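Section 5: Swapping Grippers and Checking the Wrist Camera

Read this section before you touch a screwdriver. You will need to read it again afterward, but the first time is cheaper.

The bench arm accepts two grippers, the Drorby and the Trinix. Both have two fingers and both bolt to the same wrist plate. That is where the family resemblance ends. The Drorby closes fast and stops where it feels like stopping. The Trinix closes slowly and stops where you told it to, then takes a moment to report that it did. Each needs its own settings file, and the controller will happily load the wrong one without a word of complaint.

5.1 Removing the old gripper

1. Park the arm from the Judine controller menu (Arm > Park). Wait for the beep.
2. Turn off tool power. The light on the wrist should go out.
3. Hold the gripper with one hand and loosen the four wrist bolts with the other.
4. Pull the cable plug straight out. Do not wiggle it.
5. Put the bolts in the tray with the lid.

CAUTION: Parking the arm does not cut tool power. The two menu items sit next to each other and look alike. A gripper that still has power can close on whatever is between its fingers, including yours.

5.2 Fitting the new gripper

1. Line up the pin on the gripper with the hole in the wrist plate. If it doesn't seat flat, turn it half a turn and try again.
2. Start all four bolts by hand before tightening any of them.
3. Tighten in a cross pattern. Snug is enough.
4. Push in the cable until it clicks, then restore tool power.
5. Load the matching settings file. Say the name out loud if it helps. Wenjie Tang does this, and Wenjie Tang has never had to redo a whole afternoon of trials.

NOTE: The Trinix wakes up with its fingers closed. The Drorby wakes up wherever it was left.

5.3 Checking the camera view

The wrist camera stays on the arm when the gripper changes, but the view has to be checked every time. Fingers of a different length land in a different part of the picture, and the finger mask in the settings file has to agree with where they are.

1. Open the live view and jog the arm over a part that carries a marker.
2. Open the fingers partway. You should have both tips in view, one on each side of the marker.
3. Look at the marker itself. All of its black border should be clear of the fingers.
4. Press Detect. Green means found. Amber means found, but the controller has doubts. Treat amber as red.

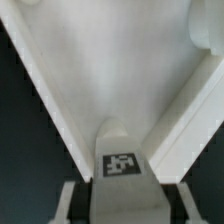 5. Close the fingers at the slowest speed and watch the live view the whole way. If a tip crosses the marker before contact, back off and raise the approach height by 5 mm.
6. Save the view under the gripper's name. "Test", "test2" and "final test new" are already taken.

NOTE: White parts under bright lamps are the hardest case we have. Pale fingers against a pale part leave the mask very little to work with, so turn the lamps down before you start moving the mask. Shaimaa Farouk's lamp settings are stored under Lighting > Mihăilă, after the old test stand. Yes, the name should have been changed.

5.4 Running the comparison

1. Run 20 grasps with the first gripper. Don't change the part, the lamps or the speed.
2. Swap grippers using 5.1 and 5.2, and repeat 5.3 in full.
3. Run the same 20 with the second.
4. Write down every miss, along with what the gripper reported. A gripper that missed and reported success goes in its own column. Make the column wide.

A detection score of 92 or better is good enough to start. If you are below that, clean the camera window with a dry cloth and press Detect again. If the score hasn't moved, go back to step 1 of 5.3 -- and check the settings file, which is probably for the other gripper.

CAUTION: Do not swap grippers partway through a run to "just see". The controller keeps one log per run and will blame the results on whichever gripper it met first.

5.5 Wear

Replace the finger pads after 2,000 grasps, or sooner if they look shiny. The counter is under Tool > History. It does not reset itself when you fit new pads. Hold Clear until the number goes to zero, then write the date on the inside of the tray lid, below the others.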